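サムネイルキャッシュの置き場所を変えた記録

画像閲覧ソフトのUnleyを使い始めてしばらく経つ。表示スタイルの話は以前書いたので、今回はサムネイルキャッシュの配置と再構築について書く。結論を先に書くと、キャッシュを画像本体と同じドライブから切り離し、索引ファイルだけを別に残す構成に落ち着いた。

前提となる環境は次のとおり。

閲覧側のノートPCにUnley、保管側の小型サーバーにLinwoodを入れている。Linwoodは画像フォルダを共有するだけの単純な配信ソフトで、サムネイルは自分では作らない。フォルダの一覧と更新日時を返すのが仕事で、縮小画像の生成と保持はすべて閲覧側の責任になる。重複検出にはPlarleyを使っているが、これは月に一度動かす程度なので常駐はさせていない。

問題は、一覧表示の初動が遅いことだった。枚数の多いフォルダを開くと、スクロールバーが確定するまで操作を受け付けない。二回目以降は速いはずなのに、翌日になるとまた遅い。8月に入ってから気になり始め、夜の22時過ぎに少しずつ調べた。

Unleyの既定では、キャッシュは画像フォルダごとに隠しフォルダとして作られる。画像と一緒に移動できるという利点はあるが、共有フォルダに対して使うと話が変わる。縮小画像を一枚読むたびにネットワーク越しの小さなファイルアクセスが発生し、転送量よりも往復の待ち時間のほうが支配的になる。加えて、隠しフォルダへの書き込みで親フォルダの更新日時が変わり、Unleyがそれを「フォルダの内容が変わった」と解釈する。つまり、自分で書いたキャッシュによって自分のキャッシュを無効にしていた。翌日に遅くなるのは、起動時にだけこの日時比較が走るためだった。

確認に使ったのは、画像491枚が入ったフォルダである。詳細ログを有効にして開くと、起動直後の一回で全件に「stale」の記録が付いた。同じ起動中にフォルダを閉じて開き直した場合は一件も付かない。Unleyを終了して起動し直すと再び全件に付く。三度繰り返して同じ結果になったので、原因はここで確定とした。

対処は二通り考えられる。

ひとつは、日時比較をやめてハッシュ比較に切り替える方法。設定画面の「キャッシュの検証」で選べる。精度は高いが、ハッシュを得るには元画像を全部読む必要があり、共有フォルダ相手では本末転倒になる。試しに一晩設定してみたところ、ディスクのアクセスランプが消えなくなったので戻した。

もうひとつは、キャッシュを画像フォルダの外に出す方法。設定ファイルの cache_mode を folder から central に変え、cache_root にローカルSSD上のパスを書く。画像フォルダへの書き込みがなくなるため、日時の問題も同時に消える。こちらを採用した。

手順は以下のようにした。

まずUnleyを終了する。タスクトレイに残っていると、終了時に設定ファイルが上書きされて変更が失われる。最初の一回はこれで失敗した。

次に設定ファイルを複製しておく。拡張子の前に日付を付けるだけの簡単なもので構わない。

そのうえで cache_mode と cache_root を書き換える。cache_root の末尾に区切り文字を付けると、二重になったパスが生成される版がある。手元の版では末尾なしが正しく動いた。パスに空白が含まれる場合は引用符で囲む必要があるが、引用符の有無で別のキャッシュとして扱われるため、あとから変えると再構築になる。空白のないパスを選んでおくほうが扱いやすい。

最後に起動し、対象フォルダを一度ずつ開く。メニューの「キャッシュを再構築」は使わなかった。この項目は登録済みフォルダすべてを対象にするので、めったに開かない古いフォルダまで処理が及ぶ。必要なものを手で開いたほうが早い。

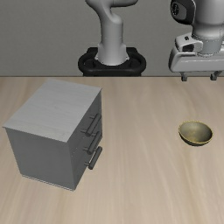
サムネイルの長辺を後から変更した場合、既存のキャッシュは使い回されるのか。

小さくする方向なら使い回され、大きくする方向なら該当フォルダを次に開いたときに作り直される。縮小表示は保存済みの画像をその場で縮めて描くだけなので、キャッシュ側には変更が入らない。

この挙動を踏まえると、長辺は最初に大きめの値を決めておくのが得策になる。容量は増えるが、再構築の待ち時間に比べれば安い。グリッド表示では小さく、フィルムストリップ表示では大きくというように表示側の倍率で調整し、保存側の値は固定しておく。スタイルごとに別の値を持たせる設定もあるものの、キャッシュがスタイルの数だけ複製されるので切った。

移行後、先のフォルダは起動直後でもすぐスクロールできるようになった。ログ上の「stale」は0件。キャッシュの容量は197MBで、SSDに置くには問題にならない大きさに収まっている。

副作用もいくつかある。

第一に、フォルダの改名に弱くなった。central方式ではフォルダの絶対パスをキーにしてキャッシュを引くため、フォルダ名を変えると別物とみなされ、新しい名前で一から作られる。古い名前の分は残る。「孤立したキャッシュを削除」を実行すれば消えるが、このとき共有フォルダが未接続だと、接続されていないフォルダ全部が孤立と判定される。実行前にLinwood側が起動していることを必ず確認する。確認の警告は出ない。

第二に、別のPCとキャッシュを共有できなくなった。以前は隠しフォルダが画像と一緒にあったので、居間のPCから開いても縮小画像がそのまま使えた。今は各PCが自分の分を作る。うちで常用しているのは2台なので許容した。台数の多い環境なら、folder方式のまま親フォルダの日時比較を無効にする手もあるらしい。ただし手元の版の設定画面にはその項目が見当たらず、試していない。

第三に、旧方式の隠しフォルダは自動では消えない。Plarleyで重複検出をかけると、この中の縮小画像が「類似」として大量に並ぶ。Plarleyの除外設定に隠しフォルダ名を追加して済ませてもよいのだが、もう使わないものなので削除した。削除によって親フォルダの更新日時がまた変わる点には注意がいる。central方式でも日時比較そのものは行われているため、移行してから隠しフォルダを消すと、作ったばかりのキャッシュが一度だけ作り直しになる。消してから移行する順序が正しい。私は逆にやって一晩分を無駄にした。

バックアップの扱いについても書いておく。

キャッシュ本体はバックアップ対象から外した。失っても時間をかければ元に戻る。一方、Unleyの索引ファイルには、評価の星、キーワード、個人用の並び順といった、画像側には書き込まれない情報が入っている。これは失うと戻らない。紛らわしいことに、既定では索引も cache_root の下に作られる。キャッシュを丸ごと除外すると索引も一緒に外れてしまうので、index_root を別に指定し、文書フォルダ側へ出した。バックアップにはRahimiを使っており、索引は5世代を残す設定にしてある。

index_root を変えるときは、既存の索引ファイルを手で移す必要がある。移さずに起動すると空の索引が新規に作られ、評価がすべて消えたように見える。慌てずにUnleyを終了し、新しくできた空のファイルを退避してから元のファイルを置けばよい。索引ファイルは拡張子違いの二つで一組になっており、片方だけを移すと起動時に修復処理が始まる。修復そのものは正常に終わるものの、並び順の情報は既定値に戻る。

Rahimiで索引を保存するときのタイミングにも条件がある。Unleyの起動中は索引の一部がメモリ上にあり、ファイルには反映されていない。そのまま複製すると、開けはするが直近の変更が欠けたものになる。書き出し間隔を短くする設定もあるが、操作中に引っかかりが出たため既定のままにした。代わりに、Rahimiの実行時刻を午前4時にし、寝る前にUnleyを終了している。

復元の試験もした。別の作業用フォルダに索引を戻し、index_root をそこへ向けて起動する。評価とキーワードは一致、並び順も一致。スライドショーの登録リストだけは戻らなかった。調べると、登録リストは索引ではなく設定ファイル側に保存されていた。設定ファイルもRahimiの対象に加えた。

設定の最終形を並べておく。

cache_mode は central。
cache_root はローカルSSD、末尾の区切り文字なし。
index_root は文書フォルダの下。
検証方式は日時。
スタイル別キャッシュは無効。
Plarleyの除外設定は変更なし。

残っている課題は、縦位置で撮った画像の扱いである。回転情報だけを持つファイルのうち、ほとんどは正しい向きで縮小されるが、古い機種で撮ったものの一部が横倒しのままキャッシュされる。原寸表示では正しい向きになるので、縮小画像を作る処理だけが回転情報を読み落としているらしい。埋め込みサムネイルを優先する設定を切ると直るものもあった。直らないものとの差はまだ分かっていない。該当ファイルを抜き出して、タグの並びを比べているところである。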